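The Table Is the Hard Part

I spent a week with the people writing software that tells a robot hand where the world stops
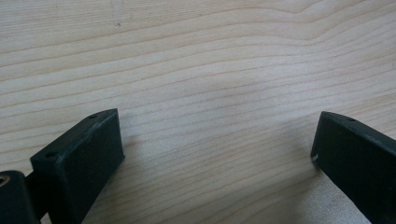
Two gripper fingers over a pale wooden tabletop, with nothing between them.

Roya Bakhtiari has a question she asks everyone who comes to work on her team, and she asked me before I'd even put my bag down. How far away is the table?

I looked at the picture on her monitor. Pale blond wood, wavy grain, two dark blocky fingers pointing in toward the middle. I said maybe two inches below the fingers? She asked how I knew. I said, well, the shadows (there's a soft one beside each finger), and then I kind of ran out of things to say, and she looked pleased, the way a dentist looks pleased when you admit you don't floss.

"You guessed," she said. "Everybody guesses. The software guesses too, and then it moves."

Roya runs perception at Drondent, a small company on the second floor of a building that used to be a carpet showroom. They write software for robot grippers. They don't build arms and they don't sell hardware to anybody. What they make is a program called Zernodura, which takes in pictures from a camera mounted right behind the fingers and decides what's out there, how far off it is, and what the fingers should do next. I'd asked if I could hang around for a week and watch it get made, and they said yes on the condition that I not touch the blue cable. I never found out what the blue cable did.

I came in assuming that the tough stuff would be objects. Socks, say. Grapes! Anything floppy or squishy or see-through. And those are tough, sure, but most of the arguing I heard that week was about surfaces. Flat, boring, ordinary surfaces, with nothing on them.

Think about what a camera sees when it's close to a tabletop. There's no wall back there to judge by, no chair leg, no corner of the room. In the picture on Roya's screen you can't find an edge of the table anywhere. It's wood from side to side and off the top, and the lines in the wood keep going too. The upper part is a bit blurry. The middle is brighter than the rest and kind of washed out. If you're a program looking for something to hang onto, you've got grain, you've got one small dark speck near the top, and you've got your own fingers.

"I love that speck," Roya told me. "I would marry that speck."

A speck is a thing you can find again, she explained. Zernodura looks at one picture and then the next and tries to match up little bits between them, and from how those bits shift it works out how the camera moved and how far off the surface is. A speck is easy to match because it doesn't look like its neighbors. Wood grain is much worse, and for a reason I found sort of delightful once I got it. Grain lines run mostly one way. If you slide along a line, the picture barely changes, so the software can tell you've moved across the grain but it has a terrible time telling whether you've moved along it. They call this the corduroy problem. I wrote "corduroy problem" in my notebook and underlined it twice and then spent the whole afternoon seeing it everywhere, including on my actual pants.

What saves you, when anything does, is that grain wanders. Here it bows up and sweeps back down in a big shallow wave, and a curve gives the matcher something to grip. Roya pulled up the match view, where every bit the program thinks it recognizes gets a dot, and talked me through how it's supposed to go. The program hunts for 2000 candidate points in every picture. On a cluttered desk it'll fill that quota without trying. Over bare wood it has to get choosy, and the setting that decides how choosy is the one that starts fights.

I should say something about the fights, which are very polite. They happen at a standing desk by the window, everyone holding coffee, and they tend to begin with "so I tried a thing." The thing on my second morning was a change to how the program scores its own confidence. The old version gave a single number for the whole picture. The new version keeps a number for each patch, so it can be sure about the area near the speck and unsure about the shiny bit in the middle and say both at once. Everybody agreed this was better. Then they argued until lunch over what the planner should do with it.

That planner is called Bridard, and it's the other half of the product. Zernodura does the looking, Bridard does the deciding. It takes the guess about the world and lays out a path for the fingers, and it rewrites that path constantly, 40 times a second, tossing the old one each time. I'd pictured a robot making a plan and then carrying it out, like me with a grocery list. It's a lot more like me in the actual store, where the list is in the car and I'm changing my mind in every aisle.

So what does Bridard do if Zernodura says it's sure about this patch and shaky about that one? You could go slow everywhere. That's safe, and it makes the robot so pokey that customers want to scream. You could go slow only over the shaky patch, but then you get this lurching, speeding-up-slowing-down thing that shakes the camera and makes the next guess worse. Or you could steer toward the patches you're sure of, have a good look, and come back, and that's what Roya wanted. Looking costs time, though, and they had a strict limit to live inside. The whole loop of looking, thinking and starting to move has to finish in 18 milliseconds or the safety layer steps in and freezes everything.

The freezing is a bigger deal than it sounds! When it happens a little chime goes off on somebody's laptop, two notes, going down. By my third day I was flinching at it.

There's one thing in that picture the program always gets to keep, and I hadn't thought about it until Roya pointed at it with a pen. The fingers. They're bolted on in front of the camera, so the software knows their size and where they ought to be, and it uses them the way you'd use your own thumb held up at arm's length. Even the small round holes along the narrow top edges are useful. They're dark, they're tidy, and they turn into little ovals when you see them at a slant, so the shape of the oval tells you the slant. The checker that does this is called Talebi, and it runs ahead of everything else. If the fingers aren't where Talebi expects, nothing downstream gets believed.

It also has to know what to ignore. On the right finger, down at one corner, there's a white scuff where something pale shows through the dark surface. To you and me that's wear and tear. To an early version of Talebi, Roya said, a mark like that was the most exciting thing in the whole view, nice and bright with a sharp outline, and the matcher would grab it and treat it like part of the table. Only it rides along with the finger, so it never moves in the picture no matter where the arm goes. The program would see one strong, steady point that stayed put and get the idea that it was standing still. While moving. Toward wood.

They fixed it with a mask, meaning a sort of stencil that says "these parts are me, don't count them." But the fingers open and close, so the stencil has to open and close as well, and it can't be cut too tight or it lets scuffs leak out the sides, or too loose or it blots out the very bit of table you're reaching for. I asked how much slack they leave. I got three different answers from people standing within arm's reach of each other, and I'm pretty sure that one is still being discussed.

Shadows were Thursday. I'd been so proud of noticing the shadows! And they do help, a lot, when they're crisp. A shadow closing in on the finger that's casting it is a great sign that you're about to touch down. In soft light from overhead, though, you get what's in that picture, a faint smudge of darker wood beside each inner edge with no real border. The program can tell there's a shadow. It can't say where the shadow ends. I watched Roya try the shadow module with its threshold set low, and the display lit up with "shadow" all along the darker grain lines, a whole tabletop of imaginary shadows cast by imaginary fingers. She laughed so hard she had to sit down. Then she set it back and filed a ticket titled "haunted table."

The tooling is what impressed me most by the end, and I didn't expect to be typing that sentence. Every change anybody makes, even a one-line change, gets played back against a library of 300 saved runs overnight. In the morning there's a page showing which runs got better and which got worse. You can click on any of them and scrub through, with the camera picture on one side and the program's idea of the world on the other, and stop at the exact moment the two part ways. People gather around that page before they've taken their coats off. Somebody had clearly put love into it. The colors are nice. You can press J to jump to the next disagreement, and I got weirdly good at pressing J.

On my last day the patch-by-patch confidence change had been through the overnight playback twice. It was better on cluttered desks, better on tile, a little better on carpet. On bare wood it was worse in a handful of runs, and they were all runs where the fingers started out wide open over plain grain with nothing to grab. Roya had one of them stopped on her screen and was going back and forth across the same second, over and over, tapping the key with one finger.

I asked if she was going to ship it. She said probably, with the wood case switched back to the old scoring until she understood it. Then she turned the monitor a little toward me and asked how far away I thought the table was now.

I said I'd want to move a bit first, and see what the speck did.

She gave me a sticker for my laptop. It says CORDUROY.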